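Part-time laundry person wanted, Wisham

Hi! I'm Keerthana Poojary and I run Plusteo, a small guesthouse with 16 beds and, as you can imagine, a mountain of sheets. I've been doing all the washing myself and I can't keep up anymore (my back has opinions about it too), so I'm looking for someone to take it over from March.

It's 15 hours a week, mornings mostly, and we can shuffle the days around if you have school runs or classes. You'd strip the beds, get the loads going, hang or dry everything, fold, and put it all back on the shelves. I'm a bit fussy about pillowcases, I admit it! The laundry room is plain, with a concrete floor and a front loader, and you'd pretty much have it to yourself, so play whatever music you like.

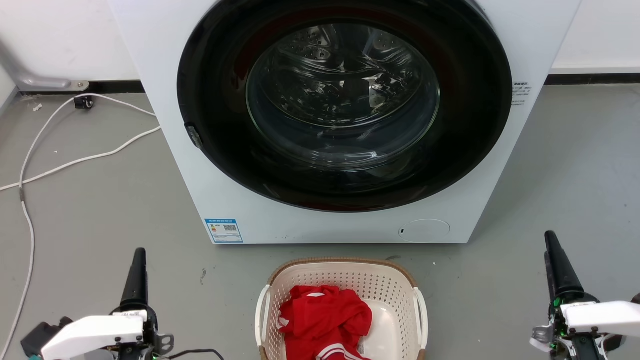 Experience is nice but I'm happy to teach you. What I do need is somebody who checks pockets, reads care labels and doesn't mind wiping out the door seal and cleaning the filter every Friday. Sweeping the floor in there is part of the job as well. You should be OK carrying a full basket up one flight of stairs.

Pay is 80 a shift, paid weekly, plus lunch if you're around for it (I cook too much, always). There's free parking behind the building, and the 81 bus stops across the street.

To apply, drop a note at the front desk or send me a message through the contact form with a few lines about yourself and which mornings suit you. No resume needed. I'd love to hear from everyone by Tue 7 January so I can set up a short trial morning, paid of course, with a couple of people.

Keerthana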